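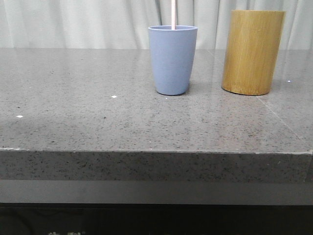

Re: [levenow-tenants] Water shutoff, stairs B and C

Niall Mowat wrote:
> Does anyone know if the February shutoff covers the whole
> building or only our side? The notice by the mailboxes
> just says "riser work."

Niall,

Only stairs B and C. I called Boiko this morning and they confirmed it. Water goes off Sunday at 8 a.m. and should be back by 2. Fill a kettle and a bucket the night before.

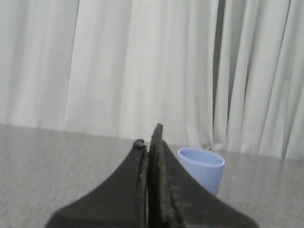 When it comes back, run the bathtub tap first, cold only, until it clears. Leave the kitchen faucet for last or the grit ends up in the aerator. Apartment 23 had to replace theirs after the last shutoff.

Thiện Thái has the key to the basement valve if something leaks. Please don't try to close it yourselves, the handle is stiff.

Merja Savolainen
Stair B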